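**Re: Coffee station, Room 204**

On November 8, 2023, Bình Sầm wrote:

> Could the office confirm which coffee machine stays in 204, and whether members must bring their own capsules?

Dear members,

The white capsule machine will remain on the long wooden table. Capsules are to be supplied by each section until April.

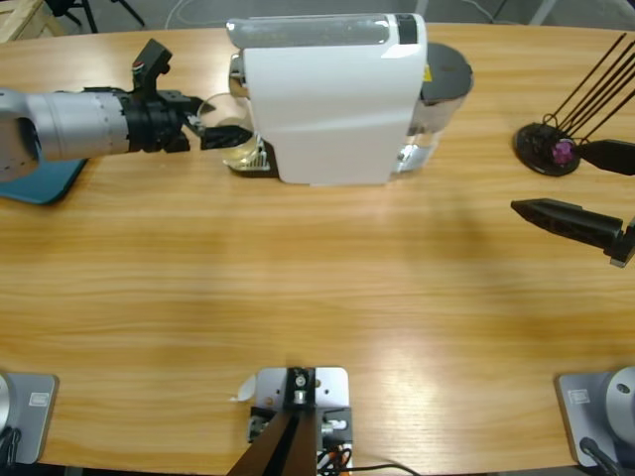
*Coffee machine with glass cup on the drip tray, Room 204.*

Please empty the drip tray and refill the water tank after use – the last section to leave is responsible for both.

Delyth Gethin
Facilities Office, Tarkport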